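Flultmont has had three hosts in one season, and the network would like us to find this exciting. I don't. A quiz show that swaps its host every few weeks has run out of ideas and is hoping we'll mistake the search for the show.

Triden, the company that makes it, says over 3130 viewers wrote in after the December special. Fine. How many of them wrote to ask for the old host back? The press release skips that part.
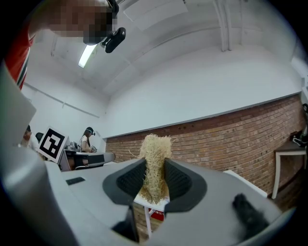
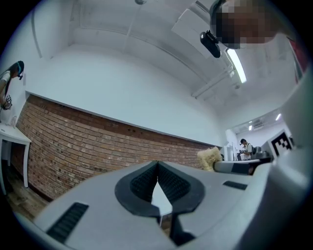
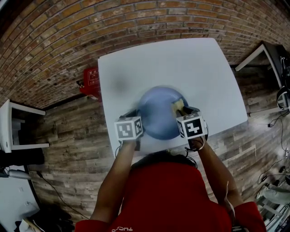 Piret Zariņš
Television columnist
3 July 2020

I sat through seven of the guest-host episodes. The questions were easier, the chatter was longer, and one contestant got maybe ten seconds to talk about her job before the band cut in. Paju, the spinoff for kids, moves faster than this.

Now there's talk of a "fan vote" on the Jallon app. Maybe it will be a real vote. I'd like to see the totals before I believe it, and I'd like to know who picked the names on the ballot. My guess is the contract is already signed and we're being asked to clap for it.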